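Search this site Go
Home Kitchen Closets Gifts Moving Ask Us

How to Pack a Care Tin with Fruit

A metal tin with a hinged or lift-off lid makes a good care package for a student or a friend who is sick. You can fill one in a few minutes if you lay everything out first. A bed works better than a table, as small round fruit won't roll so far on a bedspread.

Empty the tin and wipe it out. Keep any cards or printed papers that came with it, and lay them flat on the bottom as a liner. Then set the fruit in a row, grouped by kind: mandarins and small oranges together, kiwis together, mangosteens and passion fruit at the end. Check each piece for soft spots.
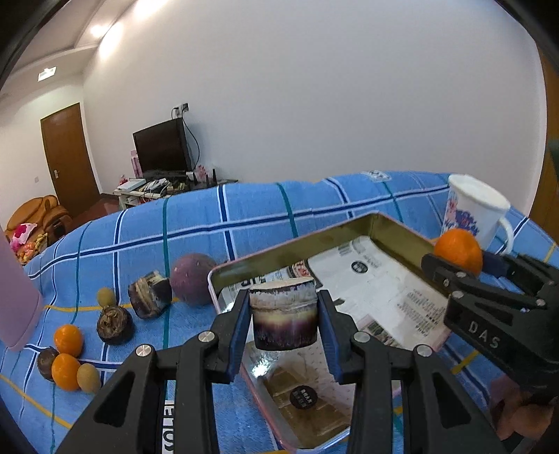
Jars go in first. Stand them upright in a corner and check that the lid closes before you add anything else. If a jar is too tall, lay it on its side, but only if it seals tightly. A 200 ml jar is the most I would try in a shallow tin.

Next come the hard fruits. Mangosteens have a thick shell and can take some weight. Put the mandarins on top and tuck kiwis into the gaps. A mug won't fit in most tins, so wrap it separately and pack it beside the tin in a gift bag.

Close the lid without pushing. If it springs back, take out one piece. Fruit packed this way should be eaten within 7 days, and sooner in September if your house is still warm.

Written by Wagner Peixoto

Contact | © Gerdale Home Pages | Back to top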